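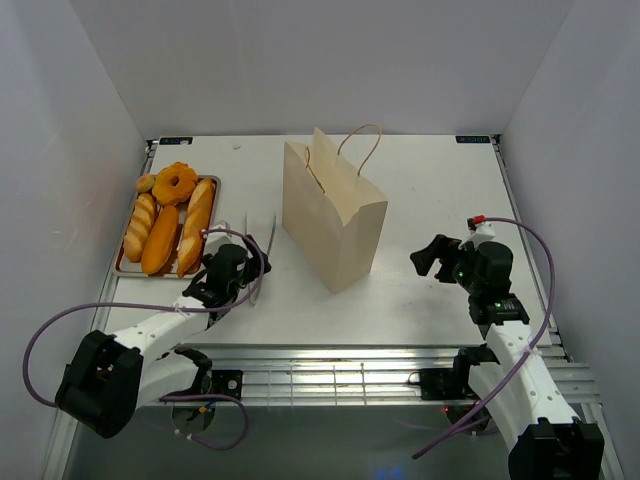

## 5. Bread and rolls

This section is for the Gundumar countertop oven, both door versions. Please read Section 3 (First heating) before you bake any food. If the oven was standing unused for a whole winter, do the first heating again.

Different shapes of bread can go on one tray together, for example a bun, a ring and some long loaves. The times are then a compromise. See 5.4 for how to manage it.

### 5.1 What you need

- The flat tray from the Toledo set, or another metal tray which fits on the rails without force
- The wire shelf (delivered inside the oven, under the cardboard)
- Oven gloves, dry
- A small heat-proof dish for water, if you want steam
- A cooling rack

Glass trays can be used for cakes and gratins but please not for bread. The change of temperature when the door is opened is too strong for many of them.

> **Note:** The deep Toledo pan looks similar to the flat tray from the front. The deep pan has a higher wall and it holds the air away from the sides of the bread. The crust stays pale there. Use the flat one.

### 5.2 Preparing the oven

1. Take everything out of the oven, also the wire shelf. It happens often that a tray from last time was forgotten inside.
2. Check the floor of the oven. Old crumbs must be removed with a dry brush. Do not push them to the back, where the opening of the fan is.
3. Put the wire shelf on the second rail from below. The raised bar must be at the back.
4. Close the door until you hear the click. On the older door version there is no click, and you must press the handle down until it stands level.
5. Turn the left knob to the symbol with the two lines (top and bottom heat).
6. Turn the right knob to 200 °C. The orange lamp comes on.
7. Wait until the orange lamp goes off. It will come on and off again many times during the baking and this is normal.

> **Caution:** The top surface and the door glass become very hot during heating. Keep a free space on both sides of the oven and do not lay a towel or a bread bag on top of it, also not for a moment.

If the lamp does not go off after a long wait, check first if the door is really closed. After this, go to Section 9, Problems and what to do.

### 5.3 Baking from dough

The times here are for rolls made of white wheat dough, shaped by hand to the size of a small fist. For heavier dough, with rye or with seeds inside, use the table in 5.6.

1. Let the shaped rolls rise on the tray under a clean cloth. The kitchen should be warm, but do not put the tray on top of the oven.
2. Remove the cloth. Press one roll lightly with a finger. When the mark comes back slowly, the dough is ready. When it comes back at once, wait more.
3. Cut the top of each roll with a sharp knife, if you like. One cut is enough.
4. Pour a little hot water in the heat-proof dish and put the dish on the floor of the oven, in the front left corner.
5. Slide the tray on the wire shelf. The tray must stand on the shelf with all its bottom and must not touch the back wall.
6. Close the door and set the timer to 19 minutes.
7. After the first half of the time, open the door and take out the water dish with both gloves on. Be careful, the steam comes out at the top of the door and goes to your face.
8. When the timer rings, lift one roll and knock on its underside. A hollow sound means it is baked through. If the sound is dull, put it back and knock again after a short time.
9. Move the rolls to the cooling rack.

> **Caution:** Never pour water directly on the hot floor of the oven. The enamel can crack and a crack in the enamel is not covered by the guarantee.

The timer only rings. It does not switch off the heat. Users who know our smaller model, the Ultel, expect that the oven stops alone, and this has cost already many trays of rolls. Turn both knobs to zero by hand.

### 5.4 Mixed shapes on one tray

Small pieces are ready earlier than big ones. A ring bakes quicker than a closed loaf of the same weight, the heat reaches it also through the hole. You can plan the tray like this:

1. Put the long loaves side by side, with the long direction from the door to the back.
2. Leave a finger of space between them when they are still dough. For bread which is already baked and only gets warmed, the pieces may lie close.
3. Put the small pieces near the door, where you can take them out without moving the rest.
4. If a ring is so big that it goes over the rim of the tray, bake it separately on the wire shelf with baking paper. For warming only, it may go over the rim, as long as it does not touch the wall or the heating rods.
5. Set the timer for the smallest piece. When it rings, take this piece out, close the door quickly and set the timer again for the next.

The heat in this oven is a little stronger at the back right. You will see it after two or three bakings from the color of the crust. Turn the tray around once in the middle of the time if the difference disturbs you.

### 5.5 Warming bread from yesterday

1. Heat the oven as in 5.2, but with the right knob on 160 °C.
2. Wet your hand under the tap and stroke over the crust one time. The bread should be damp and must not drip. Leave this step out for anything with sugar or icing on it.
3. Put the bread on the flat tray, without the water dish.
4. Warm small buns for a few minutes, long loaves a little more. Stay near the oven.
5. Switch off both knobs, and let the bread stand for a short time before you cut it.

Bread can be warmed once in this way. The second time it becomes hard like wood and is good only for crumbs.

From frozen, let the bread first stand in its bag until it is soft on the outside, then continue with step 1. Sliced bread is better done in a toaster.

> **Note:** Take off all paper bands, labels and strings first. Some bakeries put a small paper label on the underside, where it is easy to miss.

### 5.6 Table for other doughs

| Bread | Left knob | Right knob | Rail from below | Water dish |
|---|---|---|---|---|
| White rolls | Top and bottom | 200 °C | Second | Yes |
| Long white loaf | Top and bottom | 200 °C | Second | Yes |
| Rye mix, round | Top and bottom | 190 °C | First | Yes |
| Sweet ring or braid | Bottom with fan | 170 °C | Second | No |
| Flat bread with oil | Top and bottom | Highest | Third | No |

For the sweet ring, cover the top with baking paper when it has the color you want, and let it bake to the end under the paper. Fix the paper under the edge of the ring, so that the fan cannot lift it against the heating rods.

The values were tested by Alois Wallner in our test kitchen with fresh yeast. With dry yeast the baking is the same, only the rising takes longer. With sourdough, please follow your own recipe for the rising and take only the temperature from here.

### 5.7 After baking

1. Check that both knobs stand on zero. The fan may continue to run for some time. Do not pull the plug before it stops.
2. Leave the door open by the width of a hand, so the moisture can go out.
3. Let the tray get cold before you wash it. Use warm water, a soft sponge and a small amount of dish soap. Steel wool makes scratches, and bread will stick there the next time.
4. Dry the tray with a cloth, also under the rolled rim.
5. Wipe the door seal with a damp cloth only. Flour collects in the lower corners of the seal and becomes hard if it is left there.

Brown color on the rim of a tray comes with use and does no harm to the food. If it disturbs you, make a paste from baking soda and water, leave it on the cold rim overnight and wipe it off in the morning. Do not use oven spray on the Toledo trays.

Replacement trays and shelves can be ordered with the Donent parts card, which is in the plastic pocket together with this manual. Write the door version on the card. It is printed on the silver plate behind the left foot.

Continue with Section 6 for cakes and Section 7 for meat and fish.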